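Support > Remote Demonstration > Questions and Answers

Demonstrating tasks by remote control: frequently asked questions
1 May 2024 | Edgars Sproģis

These answers are for people who have signed up to record demonstrations on Garkemer, in the simulated room or on the arm at Rustad. If you have only used the old Jondudeck client, read the section on controls first. A lot has moved.

Do I need any robotics experience?

No. You need a steady hand, a reasonable internet connection and a couple of hours for the practice set. People who play video games pick up the controls faster, but after the first week we can't tell the groups apart in the recordings.

What is a demonstration?

One complete run of one task, from the start pose to the moment you press Finish. "Put the banana in the bowl" is a task. The software stores the arm's joint positions, the state of the gripper and the camera views the whole way through. The learning system is trained on those recordings, so how you move matters as much as where the object ends up.

Should I start in simulation or on the real arm?

Simulation. Everyone records 48 accepted demonstrations there before booking time at Rustad. You can knock over every bottle on the table and reset it with one key.

What is in the simulated room?

The kitchen and storage set is the one most people see first. The arm hangs from the ceiling over a perforated platform, and the objects are the household kind: mugs, a plate, a bowl, a banana, bottles, a small can, two plastic crates. Each task comes with its own text prompt at the top of the client window. 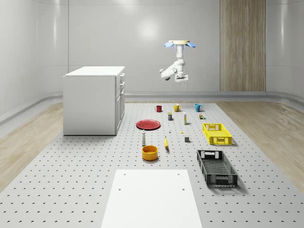
Positions are shuffled a little on every reset. Don't try to memorize a path. Look at where the object is this time, move over it, and come down once you are lined up. Operators who replay the same motion from memory tend to clip the rim of the bowl or close the fingers next to the handle of a mug.

Which controls can I use?

A hand controller or a 3D mouse. Keyboard control still works for practice, but we stopped accepting keyboard recordings last August. The motion comes out in steps and the trained policy copies the steps.

Can I guide the arm by hand instead?

Only at Rustad, and only after the site introduction. Hold the arm above the wrist, keep your fingers clear of the gripper, and press the release on the handle before you pull. Hand-guided runs are saved in a separate set and are not mixed with remote ones.

How fast should I go?

About the speed you would use to set a full cup down in front of someone. Long pauses are a bigger problem than slow movement. If you need to think, do it before you press Start.

I dropped the object. Do I throw the run away?

If you can pick it up again without a reset, carry on and finish. Recoveries are useful. If it has rolled off the platform or ended up somewhere the arm can't reach, press Discard.

Why was my demonstration rejected?

The usual causes are a gripper still closed at the end, the wrong object moved, or a run longer than 124 seconds. The reason code is listed next to the run under My Recordings. Code 408 means the connection timed out. It isn't counted against you.

How many demonstrations does a task need?

We ask for 84 per task across all operators. Tasks with crates often need more, and we reopen those when the Ustance test scores come back low. You'll see them marked Reopened in the task list.

Can I see the robot do what I showed it?

Yes. Once a task is trained, the test runs are posted in the client under Playback, including the failed ones.

My view lags behind the arm. What should I do?

Close other video programs and lower the stream quality in Settings. If the delay is still noticeable, stop recording and write to us with the session number.

Contact: Garkemer operator support desk | Copyright 2024 Garkemer | Back to top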